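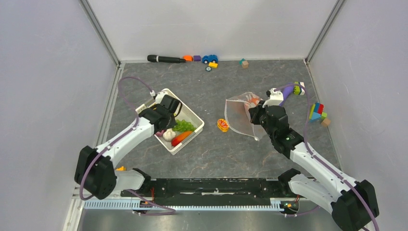
Usha Chacko had promised her sister a proper supper, and she meant to keep that promise even if the train from Costigan came in early, as it had every November she could remember. She talked to the vegetables while she thought it over (a habit of her mother's, bless her). The garlic in the white basket would go in first, she decided, and that long orange-red fellow beside it could wait his turn. The grapes were for Geetha, who would eat them standing up with her coat still on, telling all 11 of her stories at once, and Usha could hardly wait!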